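古尔克达里清真寺旧藏译注书目发布会:数字漂亮,疑问不少

2025年8月8日

古尔克达里(Gurkedari)消息:塞斯特尔伊斯兰文献研究所(Sestell)昨晚在本地文化馆举行发布会,公布《古尔克达里旧藏经注译本书目》。主办方称,这是该地区第一部系统整理民间所藏《古兰经》经注译本的书目,共收录条目500种。会场坐满了人,后排还加了椅子。

书目分上下两编。上编为经注译本,下编为圣训选译、教法问答和劝善诗文。按照现场派发的材料,全部条目中有210种属于“首次著录”。这个说法在会上重复了不下三次,开幕致辞讲了一遍,编纂组介绍时讲了一遍,散会前又讲了一遍。至于“首次著录”依据什么标准,材料里只有一句话:“未见于此前通行之目录”。哪些目录算通行,没有列出。

记者翻阅了样书。上编前几十页体例尚算整齐,题名、译者、抄写或刊印年代、纸幅、残损情况逐项开列。往后便松散起来,有的条目只剩题名和“年代待考”四字,有的连馆藏地点也写作“私人收藏”。下编里同一部教法问答的三个抄本,分别立了三条,译名各不相同,彼此也没有互见说明。照这样的做法,总数自然上得去。

编纂组一名负责人在提问环节回应说,抄本与刊本性质不同,每件抄本都有独立价值,单独立条符合惯例。这话本身没有错。可既然一件一条,对外宣传时就不宜再说“500种著作”,应当说500件。台上的横幅写的仍是“种”。

经费是另一个绕不开的话题。项目的主要资助来自马纳拉斯塔斯基金(Manalastas),数字化部分由奥特克斯公司(Otex)承担。研究所今年5月曾表示,全部旧藏将在书目出版时同步上网,供公众免费查阅。昨晚的说法变成了“分批开放”,第一批为107件,其余没有时间表。有听众追问原因,得到的答复是部分收藏者尚未签署授权。收藏者没有授权的文献,为何先行著录并印成书出售,主持人没有接着谈,把话筒交给了下一位提问者。

书价也引起了一些议论。精装上下两编不拆售,首印200套,其中多少用于赠送各地清真寺和学校,主办方没有给出数目。一位自称教经文课的听众说,他的学生需要的是能读的译文,书目再厚,里面也没有一页经注。台上有人点头,随后表示“会考虑出版选读本”。类似的承诺,研究所前年办讲座时也讲过,选读本至今没有见到。

发布会的后半段是专题演讲,题目为“经堂译经传统与当代读者”。演讲者谈到早期译者的处境:多数人没有完整的工具书,靠口授和旧注逐句推敲,一个词往往有几种译法并存,在不同的学堂里各自流传。这一段是当晚最扎实的内容,引文都注明了出处。后面讲到当代读者时,演讲又回到了热情的口号上,诸如“让经典走进千家万户”。怎样走进去,讲稿里没有下文。

也有人为这部书目辩护。一位从事古籍修复的与会者认为,民间抄本散失很快,先留下一份哪怕粗糙的清单,总比什么都没有强,错漏可以在再版时订正。记者同意清单有用,只是再版的打算,昨晚同样没有人提起。勘误办法倒是有的:样书末页印着一个邮寄地址,请读者来函指正,没有注明由谁处理,也没有注明多久答复。

研究所表示,下一步将在邻近几个镇继续征集旧藏,并筹备一次抄本展览,地点和日期另行通知。展览是否展出原件,目前的说法是“以复制件为主”。对外地专程赶来的读者而言,这一点最好提早讲明。

样书即日起可在文化馆阅览室翻阅,须登记,不外借。网上书目的查询入口截至发稿时仍显示“建设中”。
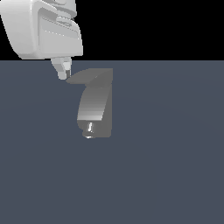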